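Juromell Cup

The Juromell Cup is a limited-overs cricket competition contested each summer by amateur and semi-professional clubs. It was founded in 2000 and is played in a 40-over format, with a group stage followed by semifinals and a final. The competition takes its name from the Juromell ground, where the opening match was held and where the final is still played. Eight clubs take part in a normal season. The most successful side is Zoltuda, whose teams have reached the final more often than those of any other member club.

History

Before the competition was established, the clubs in the region met only in friendly matches, which were arranged by letter and often abandoned when one side could not raise eleven players. A fixed schedule was agreed on during the winter before the first season. The founding clubs were Juromell, Zoltuda, Felletti and three smaller sides that later merged or withdrew.

The first edition was played as a straight knockout. Rain affected both semifinals, and one of them was settled by a bowl-out after three failed attempts to complete the match. The clubs considered this unsatisfactory, and a group stage was introduced for the second season so that a single washed-out day would not end a team's summer.
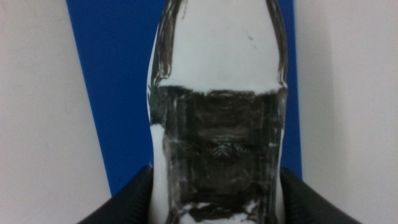
The early years were dominated by Juromell, which had the advantage of a covered square and could practice on turf when other clubs were still using artificial strips. Zoltuda overtook it after rebuilding its side around slow bowling, a style well suited to the dry, low-bouncing surfaces common in the second half of the season. Felletti won its first title later, after finishing as losing finalist in consecutive years.

Two further clubs were admitted when the competition was expanded to its present size. Expansion required a longer schedule, and the start of the season was moved forward by two weeks. The clubs also agreed to share the cost of umpires, who until then had been supplied by the home side.

Format

The eight clubs are divided into two groups of four. Each club plays the others in its group twice, once at home and once away. A win earns two points, and a tied or abandoned match earns one point for each side. Where clubs finish level on points, they are separated first by number of wins, then by net run rate, and then by the result of the matches between them.

The top two clubs in each group advance to the semifinals, with each group winner hosting the runner-up of the other group. The final is a single match. A reserve day is set aside for the semifinals and the final, but not for group matches.

Each innings is limited to 40 overs, and no bowler may deliver more than eight. Fielding restrictions apply during the first ten overs, when only two fielders may stand outside the inner circle. In matches shortened by weather, the target for the side batting second is revised by a standard table. At least 15 overs must be available to each side for a result to stand.

Playing conditions

Matches are played with a white ball, and colored clothing has been compulsory for all clubs since the expansion. Each innings begins with a new ball, which is used throughout unless it is lost or damaged. Spiked footwear is permitted on turf pitches but prohibited on artificial surfaces, where rubber-soled shoes must be worn by batters and bowlers alike.

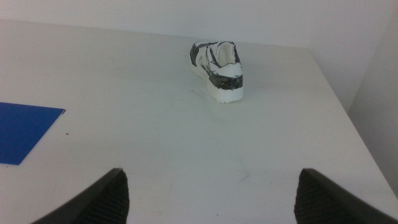
Starting times vary with the month. Early matches begin at noon to allow the outfield to dry, while those in midsummer begin an hour before. The interval between innings lasts 30 minutes and may be reduced by the umpires if time has been lost. Drinks are taken once in each innings, normally after the 20th over, and a second break may be allowed in hot weather with the consent of both captains.

Grounds

All member clubs must have access to a ground with a boundary of at least 55 meters, measured from the center of the pitch. Shorter boundaries were accepted in the first seasons, but complaints about scoring led to the present rule.

The Juromell ground is the largest in use and has room for some 2000 spectators, most of them on grass banks along the northern side. Its pitch is regarded as favorable to batting, although the ball tends to move in the first hour. The Zoltuda ground is smaller and slopes toward the river end, where slow bowlers generally prefer to operate. Felletti shares its ground with a field hockey club and cannot host matches after the end of the summer school term.

Trophy and awards

The winning club receives the Tóth Trophy, a two-handled silver cup on a round base. The names of the winners are engraved on bands around the base, and a third band was added when the first two had been filled. The trophy is held by the winning club until the following January, when it is returned for cleaning and engraving.

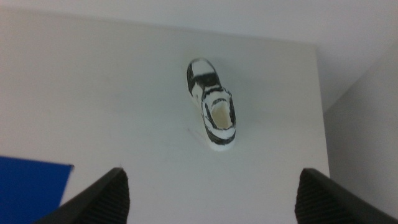
Individual awards are given to the leading run scorer, the leading wicket taker and the best wicketkeeper of the season. An award for the player of the final is decided by the two umpires and the official scorer. A separate prize for players under the age of 19 was introduced to encourage clubs to select from their junior sections, and each side is now required to name at least one such player in every group match.

Recent seasons

The schedule for the most recent season covered by this article opened on 13/05/2023 with a match between Zoltuda and Felletti. The group stage kept its usual form, and the semifinal reserve days remained in place. Under a change adopted for that season, bowlers were allowed one short-pitched delivery above shoulder height in each over, in line with the rule already applied in the clubs' league matches.

See also

Limited-overs cricket
Net run rate
Bowl-out
Club cricket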